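版块：服装设计与版型 > 设计师品牌
主题：Barrientos 早期那几季的斜裁裙，有人跟我一样入迷吗？（长，带拆解笔记）

青梅不煮酒　楼主　发表于2011年7月9日

先说结论：我这个周末把一条 Barrientos 的旧裙子从里到外翻了一遍，激动得饭都没好好吃，必须找人说说！

背景给没听过的同学补一下。Barrientos 是 Gleice Coutinho 自己做的牌子，名字用的是她外婆的姓。她最早给人做戏服，后来在 Grullville 那家小店的二楼租了半间屋子，白天在楼下帮人改裤脚，晚上在楼上裁自己的东西。头几季都没有走秀，就是挂在楼下店里卖，卖完拉倒。第一个正经有名字的系列叫 Skikeck，就是那批深绿、酒红、脏粉的斜裁长裙，肩带特别细，后腰有一个很奇怪的小三角插片。我说的就是这一批。

我手上这条是酒红的，从一位搬家清衣橱的姐姐那里收来的，里面的织标还在，领后那枚是手缝上去的，针脚歪歪扭扭，特别可爱。面料是 Flinus 的醋酸绉，垂得不得了，拎在手里像拎着一条鱼。

翻开之后我看到的东西，想到哪写到哪：

前片是一整片斜裁，没有省道。胸部的余量全部转到了侧缝里，侧缝本身是弯的，弯得很厉害，平铺在桌上像一把弓。

后片分左右，中缝在腰那里忽然停住，插进去那个小三角。我以前看照片一直以为是装饰，这次才发现它的丝缕方向跟周围是反的！也就是说裙子别的地方都在往下坠往外撑，只有这一小块是直丝，像一颗图钉一样把后腰按住了。我当时就坐在地板上喊了一声。

下摆是手工卷边，缝份非常窄，窄到我拿放大镜看的。

拉链在左侧，隐形的，拉链两边各烫了一条很窄的直丝牵条。做过斜裁的都懂，不加这条拉链会变成波浪薯片。
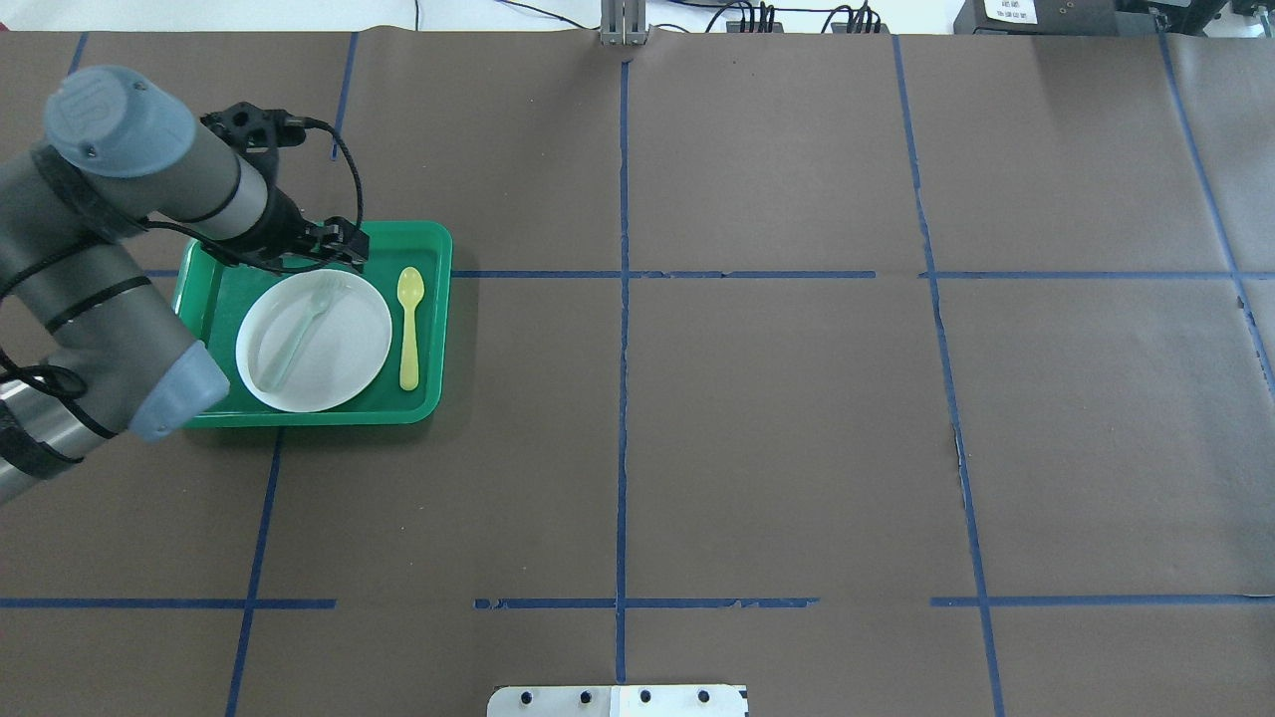
还有一件事让我特别感动，就是里面的吊带衬裙是分开的，只在肩带那里用线襻连着。线襻！不是缝死的。斜裁的面料会一直长，里外两层长的速度不一样，缝死了过两年里子就会从下面露出来或者反过来吊着外面。分开挂就各长各的，谁也不碍着谁。她那时候一个人做，这么麻烦的事也肯做。

所以想问问大家：一，有没有人手上有同一批的，能不能看看你们那条的三角片是不是也是直丝；二，后来几季换了厂子做之后，这个结构还在不在；三，我想自己打一个版复刻着玩（自己穿，不卖），余量怎么给，求指点。

我知道这个版里喜欢硬挺西装的人多，但是斜裁真的太好玩了，来聊嘛！

布头收容所　沙发

抢到了！楼主写得我都想去把衣柜里那条翻出来。我有一条脏粉的，颜色名字好像叫“旧信封”，也是 Skikeck 的。等我晚上回家看三角片。

顺便说一句，Grullville 那家店我大学时候去过！楼梯窄得要侧着身子走，楼上堆满了布卷，Coutinho 本人在，戴着顶针跟我说话，说着说着就忘了我是谁，转身去熨东西了。我买了一条腰带，便宜，到现在还在用。那时候根本没想到她后来会这么有名，不然我砸锅卖铁也把那件墨绿大衣带走。

老郑裁缝铺　板凳

看了，泼点冷水。

斜裁全身无省，靠弯侧缝吃余量，这个做法很老了，几十年前的晚装里一抓一大把，算不得她的发明。后中插直丝片稳腰线也不新鲜，我师傅那一辈做旗袍裙改良的时候就这么干过，只不过插片放在里面，外面看不见。

另外“各长各的，谁也不碍着谁”这话不全对。线襻连肩带，里面那层的分量全压在两根细肩带上，穿久了肩带一定变长。我改过一条她家的，肩带比原来长出一截，客人以为自己瘦了。

面料是好面料，这个我承认。Flinus 的醋酸绉早年那批确实好，后来的我觉得薄了。

青梅不煮酒　楼主

回老郑师傅：您来了我就放心了哈哈！

我没说是她发明的呀，我说的是我入迷。旗袍裙那个做法我完全不知道，插片放里面是怎么放，贴在面子反面还是夹在里子中间？您要是方便画个示意图，我给您磕一个。

肩带变长这个我回去量了，左右果然不一样长，右边长一点点。可能上一任主人习惯右肩背包？不过这么说来确实是个弱点，我复刻的时候可以在肩带里面夹一条直丝的细带子。

纸样狂人小于　地板

我来说第三问。

斜裁余量不能像直丝那样给。你按平时的习惯给松量，挂一晚上就变成面口袋。我自己的步骤：

先按净体尺寸打直丝原型，把省全部合并转移，然后整片转四十五度放在布上。围度一点松量都别加，甚至要减，减多少看布，所以一定要先拿同一块布剪一个大方块挂起来试。醋酸绉长得多，雪纺长得更疯，厚一点的羊毛绉反而乖。

裁完别急着缝！夹在衣架上吊着，底下用晾衣夹均匀坠着，至少过两夜，然后再重新修下摆和侧缝。很多人第一次做斜裁裙失败就失败在这一步，缝完才挂，一挂侧缝就开始扭。

缝的时候线迹要带一点点弹性，我是用很窄的曲折线，窄到看起来像直线。也有人用直线然后边缝边轻轻抻着布走，那个看手感，我抻不匀。

弯侧缝对位的话多打几个剪口，别偷懒。前后片的弧不一样，缝起来会觉得对不上，那是正常的，用大头针横着别。

楼主你要是真做，记得直播过程！我第一个搬凳子。

Miss绉

老郑说的肩带问题我补充一个反例。我有两条，一条黑一条墨绿，都穿了很多年，肩带没变长。区别可能在收纳，我从来不挂，都是卷起来放抽屉的。斜裁的衣服本来就不该挂衣架，挂着等于天天在拉它。

要说她家的版型水平，我觉得不能只夸 Coutinho。版师是 Jeferson Guerra，从 Skikeck 那季就在了，只不过早年没署名。三角插片我听说就是他的主意。这个版里老有人说设计师一个人在阁楼里点灯熬油，听着浪漫，可版师也在阁楼里啊。

布头收容所

报告！看了！

我这条的三角片也是反丝缕的！！但是！我这条的三角比楼主说的要大一些，尖朝下，一直伸到臀围线上面一点。楼主你那条尖朝哪边？

青梅不煮酒　楼主

尖朝上！！

天啊，所以一个系列里面她试过不同的方向？也可能跟尺码有关系？你那条是几号？

布头收容所

没有号码，早期的都不写号码，写的是字母，我这条是个手写的 M，圆珠笔写的，洗得都快没了。

Miss绉

我的墨绿尖朝上，黑的尖朝下。墨绿写 S，黑的写的什么看不清了，穿在身上黑的更宽松一些。

纸样狂人小于

有意思！我猜一下原理，大家看看对不对。

尖朝上，宽的一边在臀那里，等于在臀上面横着拦了一道不让它长，裙子会在臀围那里绷住，往下再散开，整个人显得腰长。

尖朝下，宽的一边在腰，稳住的是腰线本身，下面随便垂，适合腰臀差小一点的体型，后面不会出横褶。

如果真是按体型分的，那就不是随手加的装饰，是当成放码工具在用。一般牌子放码就是每个边均匀放大，她们居然连插片方向都换，这得多费工夫啊，等于每个码重新打一遍后片。难怪产量那么小。

老郑裁缝铺

小于的分析有道理，但样本就四条，别急着下定论。也可能前一批和后一批改过版，赶上了而已。小作坊边做边改很常见，今天这么插，明天觉得不好又倒过来，不一定有那么多讲究。

插片图我画了，手机传不上来，口述吧。旗袍裙那种是在面子反面，后中缝腰线的位置，贴一块直丝的菱形薄衬布，四个角用三角针松松地挑在缝份上，不挑到面子。外面什么也看不出来。好处是面子可以完整，花样不断。坏处是费手，而且洗几次以后三角针容易断，断了衬布就在里面跑。

署名的事，Miss绉说得对。版师不署名是这行的老毛病。

针脚歪歪

潜水很久，为了这个帖子爬上来的。

我不太同意“版师的主意”这个说法。Guerra 的讲座我去听过，有人问他插片，他说那块三角一开始是因为布不够。Flinus 给的那卷布有一段织疵，避开织疵以后后片裁不完整，缺一个角，Coutinho 就拿布边剩的一块直丝的补上去了。补完穿到人台上，两个人都觉得后腰好看，从此就留下来了。他原话大意是“我们后来才弄明白它为什么好看”。

所以严格讲谁的主意也不是，是那卷布的主意。

青梅不煮酒　楼主

我起鸡皮疙瘩了。这个故事太好了！

针脚歪歪你快展开讲讲那个讲座！还说了什么？

针脚歪歪

记的笔记不全，挑还看得懂的抄给你：

他说他们试过用弹力牵条代替直丝片，很快就放弃了，因为牵条会在坐下的时候勒出一条印子。

说她裁布的时候不准别人说话。剪刀是裁缝剪，用滚刀她觉得太快，来不及后悔。

说早期的里子有一部分是用染坏了的绸，所以同一款会看到不同颜色的里子，完全是碰运气。

他不喜欢别人管这些叫“晚装”，说最早的客人都是穿着去上班的，外面套一件开衫。这一点我特别喜欢！

最后有人问怎么洗，他沉默了一会儿说，少洗。

旧衣新命

说到洗，救命。我去年冬天收了一条脏粉的，自己冷水手洗了，晾干之后缩了一大截，侧缝还起皱，熨都熨不平。卖家说之前一直干洗。是不是没救了？

Miss绉

醋酸绉碰水会缩，干洗标不是写着吓人的。不过未必没救。找一个会用人台蒸汽的店，挂上去慢慢蒸，边蒸边用手往下捋，不能拉。捋的时候手心要平，像给猫顺毛。能回来多少看运气，我见过回来大半的。

老郑裁缝铺

补充：蒸之前先把下摆的卷边拆了。边不拆，里面长回来，边缩着不动，就成了荷叶边。侧缝起皱多半是缝线缩得比布厉害，线得换。

旧衣新命

谢谢两位！！我明天就去问。下摆要拆……我那条是手卷的，心在滴血。

老郑裁缝铺

拆了再卷就是。卷边又不难，就是费眼睛。用拇指和食指搓，沾一点点水，一次搓一指宽，搓完马上缝，别想着一口气搓完再缝。

橡皮筋批发

我来当那个讨厌的人。

这帖子从头夸到尾，可我觉得早期 Barrientos 被捧得太高了。我试过，也买过，说说真实感受：走路裙摆夹腿，坐下后腰那个三角鼓出来一块，肩带露在外面内衣根本没法配。二手价格还一年比一年离谱，说到底大家买的是“阁楼里的手工”这个故事。换了厂子之后那几季做工明明更整齐，下摆平，拉链顺，偏偏没人聊，就因为没有故事。

我承认三角插片是聪明的，但是聪明和好穿是两回事。

纸样狂人小于

坐下三角鼓出来，会不会是你那条尖的方向和你体型对不上？你是朝上还是朝下？

橡皮筋批发

朝上。我腰臀差小。……行吧，按你的理论我买错了。可是店里没有人告诉我要看这个啊，吊牌上也没写。

布头收容所

哈哈哈哈小于的理论又多一个样本！

夹腿我不同意，我走路从来不夹，可能跟里面那层有关。你的衬裙是不是被谁缝死过？我朋友那条就是送去改长度，结果裁缝好心把里子跟面子缝到一起了，从那以后就开始夹。

橡皮筋批发

刚去翻了，还真是缝在一起的，线的颜色跟别的地方都不一样。

我收回夹腿那条。价格那条不收回。

Miss绉

价格我站橡皮筋。去年有人拿一条改过肩带、换过拉链的出来卖，也敢写“原汁原味”。

青梅不煮酒　楼主

谢谢橡皮筋！我特别欢迎讨厌的人（不是那个意思）。

厂子那几季我其实挺想聊的，只是手上没有实物。有没有人能翻一件出来看看里面？我好奇的是衬裙还是不是分开的，还有牵条是不是换成了粘合的。

工厂妹阿琳

我在成衣厂做过跟单，不是给她家做，不过同类的货接过，说说从厂里看是什么样。

斜裁上流水线，最头疼的是裁床。拉布的时候机器会给布一个张力，松下来就回缩，斜着裁出来的片子上层和下层尺寸不一样。我们只能拉很少几层，裁之前让布摊着歇一晚，铺一层薄纸夹着，连纸带布一起裁，不然滑得没法弄。然后缝之前还要挂，车间哪有那么多地方给你挂？我们主管看见满屋子挂着裙片脸都绿了，说像澡堂子。

所以换厂以后做工“整齐”，我猜是因为厂子把设计改得更好做了。比如弯侧缝改直一点，后片不插三角改成全直丝的后育克，这样尺寸就稳了。好不好看另说，退货肯定少。别骂厂子啊，退货是要扣我们钱的。

针脚歪歪

阿琳说得太对了！我有一件换厂后的，后面就是育克！我一直纳闷为什么背后多了一条横线。

里子是跟拉链缝在一起的，下摆分开。牵条是粘合的，熨斗一碰有点起泡。

老郑裁缝铺

粘合牵条配醋酸，温度高了布发亮，温度低了粘不住，进退两难。要用就用丝质的细牵条，手针缲上去。

青梅不煮酒　楼主

好！那我基本上心里有数了。我决定做，尖朝下的版本，因为我腰臀差也小，看完小于的分析才意识到我这条其实也买“反”了，怪不得我坐下的时候总是忍不住伸手摸后腰。

布我已经有了，是去年囤的一块灰蓝的羊毛绉，比醋酸绉厚，小于说厚一点的乖，那我就拿它开刀。过程我就在这个帖子里更新。 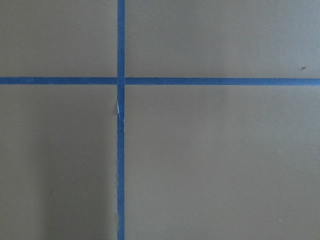 本楼字数：626　阅读时间：2分钟

更新来了！坯样做完，先汇报。

我先按小于说的剪了一个大方块，斜着夹起来挂在门框上，睡了两夜。羊毛绉果然乖，长出来的不多，可是有一边长得比另一边多，原来这块布经向和纬向的松紧不一样！这一点要是没试，我整条裙子都会往左边歪。现在的办法是前片左右分别裁，中间加一条中缝，让两边的丝缕对称着来，歪的力气互相抵掉。牺牲了一整片的美，但是挺值的。

侧缝的弯我画了三遍。第一遍太客气，穿上人台胸下面空一块。第二遍太狠，手臂一抬整个侧面都跟着跑。第三遍把最弯的那个点往下挪了一指，忽然就贴住了，那种感觉写不出来，就像门锁咔哒一下！

三角片用的是同一块布的直丝，尖朝下。缝尖角的时候真是要命，第一次戳出一个小洞，拆了，在反面垫了一小片真丝欧根纱再缝，好了。建议大家都垫，缝完把多余的纱剪掉就行，一点都不厚。

肩带里面夹了直丝细带，老郑师傅的话我听进去了。衬裙我用电力纺，线襻连着。线襻编了一晚上，手指头都是麻的，第一根编得像毛毛虫，后来越编越顺，编到最后一根简直不想停。

还没解决的问题：后中缝停在三角上面那一点，缝份怎么倒？往左倒，右边会有一条印。劈开烫，到三角那里又收不住。我看原裙是劈开的，到最后一小段忽然两边各打一个斜剪口，往外翻，可是布边毛成那样我不敢剪。有没有人试过？

下摆先不动，等它再挂两夜。

纸样狂人小于

进度好快！！中缝那个处理很漂亮，左右镜像裁是正解。

缝份收不住的话，剪口之前先在那个位置车一道很密的定位线，线迹调到最密，离缝线一根头发的距离，然后再剪，剪到线为止。羊毛绉比醋酸绉不容易散，你胆子放大。

老郑裁缝铺

不用剪。三角片上边的缝份往上倒，中缝劈开，压在它上面，手针暗缲两针固定。厚薄差一点点，蒸一下就平了。剪口能不打就不打，打了就没有回头路。

纸样狂人小于

郑师傅，缝份往上倒的话，斜丝那边会被三角的缝份拽住呀，垂的时候那里会有一个小坑。

老郑裁缝铺

醋酸绉会有坑，羊毛绉没有。她用的是羊毛绉。

纸样狂人小于

我保留意见，哈哈。楼主拿边角料两种都缝一个，挂起来看。

青梅不煮酒　楼主

遵命，两种都缝！我边角料多得是。

旧衣新命

我来报喜！！！

脏粉那条回来了！找了家老店，师傅姓什么我没问，店里就一个人台，旧得肩膀都磨破了。我自己先把下摆拆了拿过去的，他看了一眼说“谁教你拆的”，我说网上一个开裁缝铺的师傅，他说“懂行”。蒸了整整一个下午，我坐在旁边看他一点一点捋，长度回来了一大半，现在到脚踝上面一点，我个子不高，刚刚好！

侧缝换了丝线重新缝，皱没了。下摆我准备自己卷。

老郑师傅，人家夸你懂行！

老郑裁缝铺

蒸完要平放一天再穿。

Miss绉

恭喜！！下次别再洗了啊，领口腋下脏了就局部点一点，穿完通风。

橡皮筋批发

报告一下我这边。我把缝死的里子拆开了，肩膀那里学楼主编了两根线襻（丑，但是能用），昨天穿出去吃饭，走路真的不夹了。后腰还是鼓，毕竟尖的方向换不了。

有没有人想换？我的是深绿，字母写的 S，尖朝上，换一条尖朝下的，颜色随便，别是脏粉就行，我穿脏粉像生病。

青梅不煮酒　楼主

我的也是尖朝上啊啊啊，换不了！

布头收容所

我是脏粉，被嫌弃了，退下。

丝缕方向

弱弱地举手，新人。我没有 Barrientos，也买不起，二手网站上看到一条差不多的，标价1000，犹豫了好几天。照片里有三角，尖朝上，可是领后的织标是机器缝的，很整齐，卖家说是第一批。会不会有问题？

Miss绉

第一批的标全是手缝的，机缝的不是。要么是后补的标，要么是后来的货，要么就不是她家的。让卖家拍两样东西：三角片的近照，要能看清布纹；衬裙和肩带连接的地方。

老郑裁缝铺

再让他拍侧缝平铺。直的就别买。

丝缕方向

谢谢！！已经去问了。卖家说不方便拆开拍。

橡皮筋批发

翻个面叫什么拆开。跑。

针脚歪歪

跑 +1。

这价钱够你买很好的布，跟楼主一起做一条多开心。新人学斜裁我推荐从半裙开始，就两片，腰上一条松紧，做坏了也不心疼。棉质的薄布就行，最好是格子的，格子能看见丝缕有没有跑，一眼就知道自己哪里歪了。

丝缕方向

格子！好主意，我家里有一块旧格子桌布，那我这周就试。四十五度要用量角器吗？

纸样狂人小于

不用。把布边折过来跟横向的纱对齐，折出来的那条斜线就是正斜。沿着它轻轻压一道印子，别熨死。你用格子布更简单，沿着格子对角线走就行，前提是格子是正方的，有的格子看着方，其实长一点点，先拿尺子比一下。

工厂妹阿琳

桌布有的上过浆，先下水把浆洗掉再裁，不然硬邦邦的，斜着裁也不垂。

青梅不煮酒　楼主

插一句，两种缝份都缝完挂了一夜。结果：郑师傅的往上倒，没有坑！！小于的打剪口，也没有坑，但是劈开那一段更平，手指摸上去几乎摸不到。

所以在羊毛绉上两位都对，哈哈哈。我最后选了往上倒，原因很没出息，我怕剪。

然后我又手痒，拿一小块醋酸绉也各缝了一个。醋酸绉上往上倒的那个，真有一个小坑，绿豆那么大。小于赢一局！原裙打剪口是有道理的。

纸样狂人小于

耶！

老郑裁缝铺

我前面就说了醋酸绉会有坑。

纸样狂人小于

那算平局，平局！

布头收容所

看你们两个吵架我学到的比上课还多。

楼主，下摆准备怎么收？羊毛绉手卷会不会太厚？

青梅不煮酒　楼主

正纠结！试卷了一小段，像一根面条贴在裙边，硬硬的，摆动的时候不跟着走。

现在的备选是用电力纺斜条做一个很窄的滚边翻到里面去，或者干脆毛边，羊毛绉散得慢，毛边其实蛮好看的。Coutinho 有一季的围巾就是毛边，边上用同色线走了一道疏疏的锁边，像睫毛一样。

Miss绉

毛边好看！上班穿套开衫，完全就是讲座里说的那种穿法。

老郑裁缝铺

毛边不是收边。

针脚歪歪

哈哈哈郑师傅的底线。

我投斜条翻里。毛边洗，不对，毛边穿几次坐公车就勾花了。

橡皮筋批发

毛边一票。

工厂妹阿琳

斜条翻里，条子要比你想的再窄一点，先抻着熨一遍再上，不然下摆会起浪。

青梅不煮酒　楼主

好，那我先做斜条试一段。裙子还在门框上吊着，我家人每次进出都要掀一下，像进理发店。晚点再上来更新！

对了，有没有人知道灰蓝色配什么颜色的里子好？我手上的电力纺有米白和姜黄，姜黄的走起来会闪一下，我有点心动。

布头收容所

姜黄！！必须姜黄！！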